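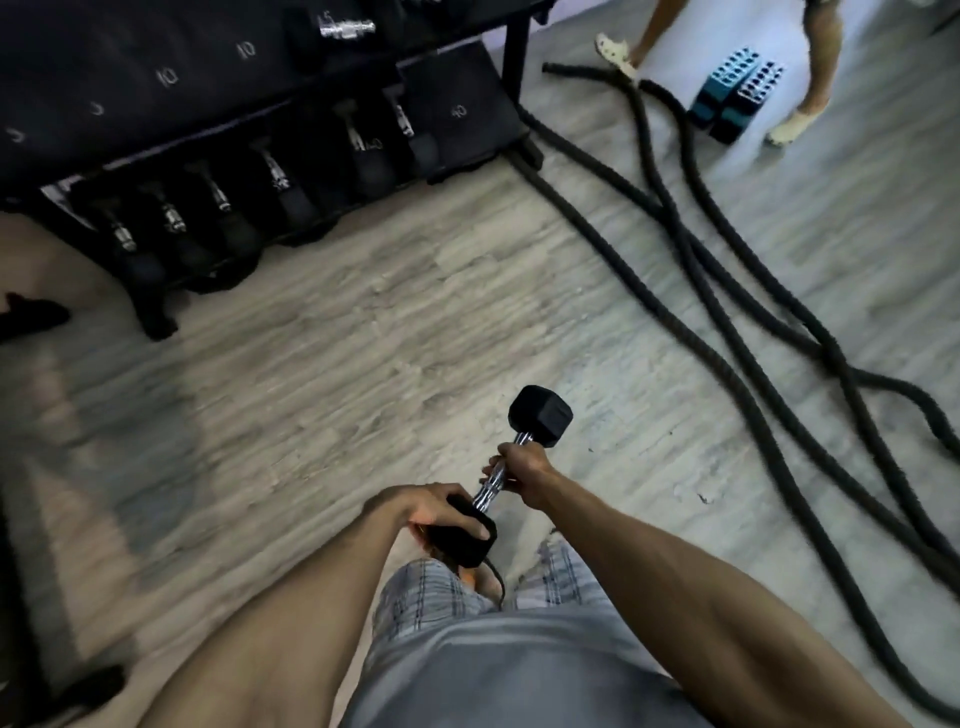 Subject: Re: [trilldale-gym] Chalk on the dumbbell rack – keep or wipe?

Hello all,

Keep it, please! I know I'm only one vote, but I've had such a good month with that rack that I want to speak up for the chalk before anyone goes at it with a wet cloth.

> The numbers on the top shelf look scruffy and they smudge every
> time someone drags a weight across them. Half the time the
> dumbbells aren't sitting by the right number anyway. Could we
> wipe the lot and order printed labels from Saxena? They do a
> set of 20 stickers and I'd be happy to put them on. Also, is it
> me or does the bottom shelf fill up with whatever people can't
> be bothered to lift?

Second point first: it isn't you. I put three pairs back up top in March and they were all down again by the time I'd finished stretching.

On the labels, though, I like that we can change them. When the Ommont branch closed and we took on their spare hexes we had the whole top shelf shuffled and rewritten in nearly 15 minutes. Try that with stickers! The 5s and 10s are what most of the morning lot use, and having them where you can reach without bending has got people lifting who used to walk straight past to the bikes.

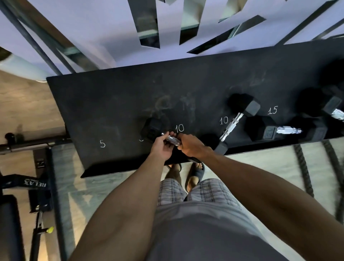 I'd go over the fainter numbers once a week and leave it at that. I've got a box of chalk in my locker and will happily do it. What I would like is for all of us to put things back with the handle lying along the shelf, both heads on, so the next person can get a hand round it. Lift it clear with two hands if it's wedged next to another one, don't drag it. Dragging is what rubs the numbers off.

While I'm here, several of you asked what I've been doing with the single dumbbell. It's very simple and I'm completely hooked. One hex, both hands on the handle, one above the other, held upright in front of you. Sit down into a squat, pause, stand up. 3 sets of 15 with a proper rest between them. I started with a 10 and felt a bit silly, then couldn't get down the stairs at Taltach station the next morning.

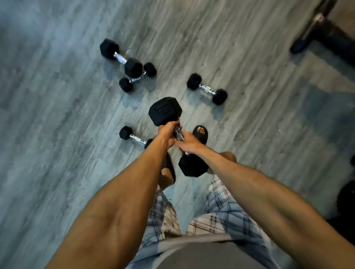

Keep your elbows in and your heels down, and go a size lighter than you think for the first week. If your grip goes before your legs do, put it down and shake your hands out – no prizes for hanging on. I'm 52 and my knees have never been happier.

Could somebody coil the battle rope when they're done with it too? It spreads itself over half the floor and I'd love that space for lunges.

I'm in from opening time most mornings if anyone fancies trying the squats together. Bring a towel!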